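Kitchen swap shelf, lost lids and the September clear-out

Quick one this month as I'm writing it between the dentist and the school run. Apologies in advance for spelling.

First the good news. The swap shelf in the Cilten hall passage has now moved on 2,451 things since we began keeping the tally book. Plates, jugs, colanders, a fondue set that has been round three households and is back again. Begoña Ortuño added it all up from the book, twice, and says the second total was the same as the first so we're to believe it.

Now the bad news. The shelf is full. Properly full. Last time I looked there were mugs on the floor underneath it and a bread bin on the window sill with somebody's gloves in. So we are having a clear-out before the end of September, and after that the shelf will run on slightly different lines. Please read the next bit even if you skip the rest.

What we want: small kitchen things, clean, whole, that somebody could carry home under one arm. Dishes, bowls, storage baskets, drainers, measuring jugs, baking tins without rust. Wooden spoons if they haven't gone furry. Cake stands always go within the day, no idea why, bring more.

What we don't want: anything with a plug. We've said this before. Florencio Barroso took two toasters and a slow cooker to the tip in his own car and he'd rather not do it again. No knives either, not even wrapped up. No non-stick pans where the non-stick has come off. No glass with chips in it, and yes that includes the "only a tiny one" chips. 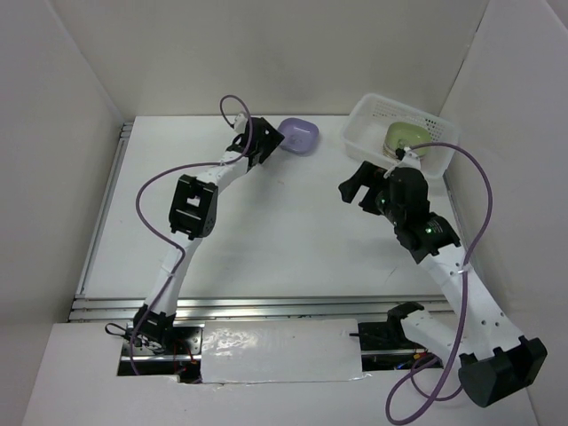

Lids. There is a whole box of lids. 60 of them, none matching anything on the shelf, and I have tried. If you gave us a tub in spring and have since found its lid at the back of the drawer, please tape the two together before you bring it, otherwise it just goes in the box with its friends. The box will be out on the table during the clear-out for anyone who wants to come and play matching pairs. After that it goes for recycling, whichever ones the council will take.

Labels next. A few people asked if we could say what things are for, after the business with the egg poacher (sorry again Aldo). So there's now a roll of brown paper labels on a string by the shelf. Name of the thing, anything wrong with it, month you left it. That's all. You don't need to put your own name and you don't need to write its life story, though I did enjoy the one about the gravy boat and the wedding.

Things that have sat there for two months get taken away. Visitación Marín has offered her garage in Tredalitz Road for the better bits, and those will come out again at the winter fair. The rest goes to the charity shop, who have said yes to china and no to plastic, so plastic will need homes first. If you could use a few tubs or trays for seedlings, screws, buttons etc, come early and help yourself.

Times. Doors open at 10, tea from half past, and we need to be out by 2 as the choir have the hall after us and they are bringing the big piano. Parking is for 14 cars and not one more, the farm gate must be kept clear. Walk if you can manage it. The bus stops outside.

Washing up helpers wanted! Not everything arrives as clean as it might and last time Ezequiel Prieto stood at that sink for the entire morning. Rubber gloves provided, bring your own tea towel, preferably one you don't love. An hour would be plenty.

Money: the shelf is free and is staying free. There is a jar for the hall heating and it came to £70 over the summer, which is kind of you all considering nobody had the heating on. That paid for the new brackets, and the shelf no longer leans towards the fire door.

Aldo Dal Bello is still looking for the glass plunger from a coffee pot, one of the older three-cup ones. He has the frame and the glass is gone. Sorry, just re-read that, he wants the glass jug part and not the plunger. He has a plunger.

Also found in the passage: one child's wellington, green, left foot. On the hook by the door.

Next newletter will have the winter fair table bookings in it. Anything for that to me by the usual deadline please, on paper or through the letterbox at the hall. My email is still eating attachments.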